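**Woven tray as a catch-all: keep mixing snacks and plush, or split?**

**karras_j** — 4:10 pm

Coffee table in the family room has one shallow round basket that takes everything. Snacks, oranges, plush, whatever else lands there. It gets sorted in October and is back to a pile within days. Constraints: the table is light blue and scratches, so I want a soft or woven base. No lid, the kids won't use one. Budget is low.

Current state:
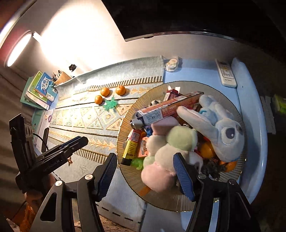 *Tray and runner, before sorting.*

I'm considering a second tray of the same type for food only. Has anyone run two side by side for longer than a month?

**Stirlow** — 4:32 pm

Two trays works if they're different diameters. With identical ones, the contents drift back together. We had two the same for most of a year and I was re-sorting both.

Your bigger problem is the large blue bunny. It takes up the right side of the tray and everything else gets stacked against it. Move it to the couch and you may not need a second tray.

**tarkport1454** — 4:51 pm

Disagree on diameter. Same size, different height. A shallow rim is fine for plush, but snack packets slide off once the pile gets above the rim. For food I'd go to a 4 inch wall.

Also, take the fruit out. Mandarins under wrappers don't get air and you won't see a soft one until it has leaked into the weave. Ribbed rims are a pain to clean. I've used a toothbrush and diluted dish soap, then dried it upside down on a rack overnight.

**karras_j** — 5:05 pm

> take the fruit out

Three are already on the runner. They roll.

**Yaw Arthur** — 5:20 pm

Put them in a bowl. A runner isn't storage, and that one is set diagonally, so it already uses up more table than it needs to. Square it to the edge and you get room for a bowl and the remote.

I don't agree with moving the bunny. If the tray is where the kids expect it, it will be back by dinner. Move the food instead. The long red box won't lie flat in any round tray that size with plush under it, so a rectangular bin on a shelf suits it better.

**Stirlow** — 5:38 pm

A shelf bin means the kids ask for every snack. That may be the goal, but it's a different system from what OP described.

**grorov** — 5:44 pm

Empty wrappers are the cheap fix. Toss those first, then measure what's left. Our tray is 19 inches across and I'd guess almost half of it was trash and small toys that belonged upstairs.

**karras_j** — 6:15 pm

Plan for now: bowl for the oranges, runner squared up, food to a taller bin on the low shelf. Bunny stays. I'll post again if the bin fails.

**tarkport1454** — 6:22 pm

Check the bin for rough feet before it goes anywhere near that table. Felt pads come off in the wash — use cork.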